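Visual perception notebook, June, Tuesday
Project: Vello (bistable motion, adaptation arm)

Carried on with the gap-duration series from last week. Aim is still to find where the ambiguous motion display stops flipping and settles on one reading when blank intervals are put between presentations.

Setup
CRT replaced by the flat panel for all conditions. Viewing distance fixed with the chin rest, room lights off, door sign out. Stimulus code is the Henao branch, not main. Main still has the fixation cross one pixel low and should not be used until it is merged.
Presentation 1000 ms, blank varied by block. Response by two keys, left hand and right hand swapped halfway through. 12 observers booked, all turned up.

Runs
Usable trials after exclusions: 3177. Exclusions were double key presses and anything where the eye tracker lost the pupil during the blank. Observer 46 (numbering carries on from the pilot) had to be recalibrated twice. Glasses with a strong coating; tracker picks up the second reflection. Kept the data but flagged it.

Short blanks: reversals as expected. Long blanks: most observers report the same direction from one presentation to the next, as in the published work. The middle range is messy. Two observers show no stabilisation at any interval. Check whether they were blinking through the blank.

Microwave: 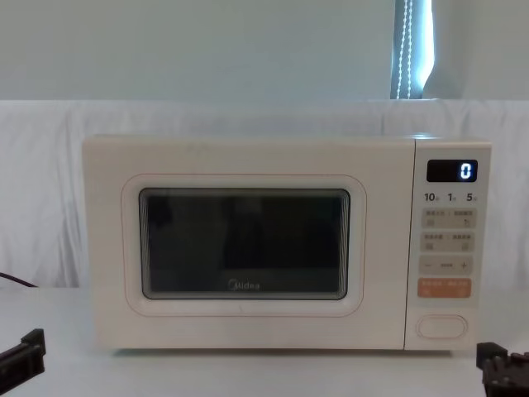
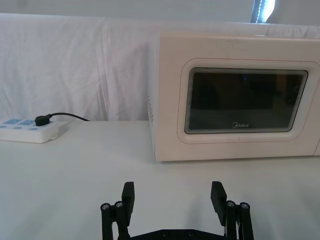
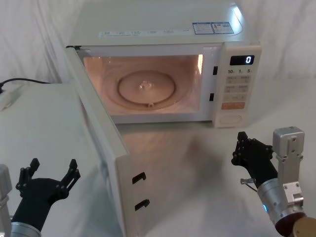
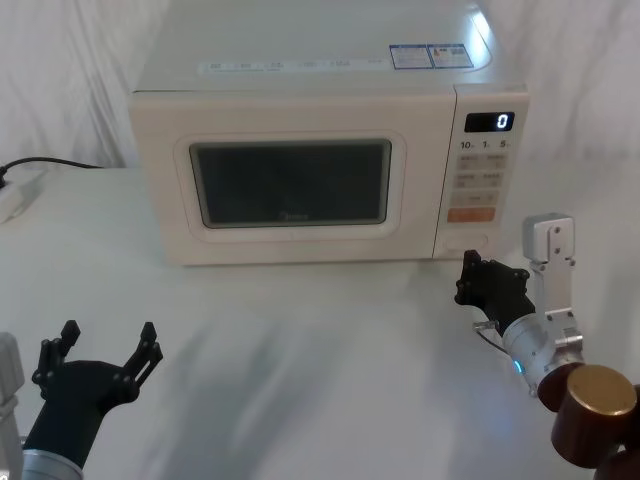 Analysis
Fitted survival curves per observer, then pooled. The pooled curve hides the two non-stabilisers, so report individual fits in the main figure and put the pooled one in the supplement. Gamma fits better than exponential for phase durations in every block except the first. First block probably contains practice effects; try dropping it and see if the shape parameter moves.

Viruslow script crashed on files with a missing header line. Patched locally by skipping the file and writing its name to the log. Needs a proper fix, as three files went through silently before the patch and had to be rerun by hand.

Key swap: no effect of hand on reported direction. Small slowing straight after the swap, gone by the end of the block.

To do
Merge Henao into main once the cross position is tested on both monitors.
Measure panel luminance again at full warm-up. Last reading was taken cold.
Blink check on the two odd observers.
Ask for the anti-reflection note to be added to the screening form.
Rerun the middle intervals with finer steps, same observers if they will come back.
Back up the raw tracker files before the shared drive is cleared.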